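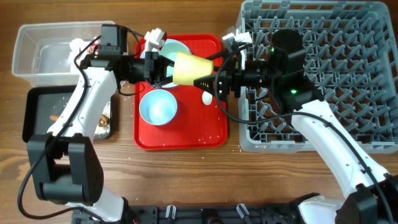 Slide 2: Two hands, one cup

Okay, so start with the cup. Both grippers are on it, left one on the mouth, right one on the base, and from the planner's side that's the ugliest moment in the whole job. Two arms plus a cup make a closed loop, so if the arms disagree even a little, the cup pays for it! Our first Fiore build planned each arm alone and hoped. Don't do that.

Say the rice thing here. Filtevix (our perception node) used to report every grain as an object. We had it drop anything under 9 millimeters, and planning got 8 times faster. Pause, people usually laugh.

Slide 3: What the planner gets to start from

Point at the red tray: plate, bowls, yellow cup, spoon. The rack is over on the right, with the right arm reaching across it.

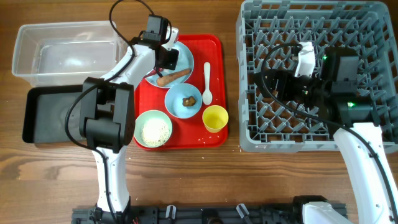 Adelmo Mazza

Spoon first or cup first? I still argue with the Soltcombe folks over this one. My take: let the task layer pick, and replan after every grasp. It costs us 2 seconds each time and I'm fine with that.

If there's time, show the Cidside log viewer. Skip the settings page, it's a mess. Then questions.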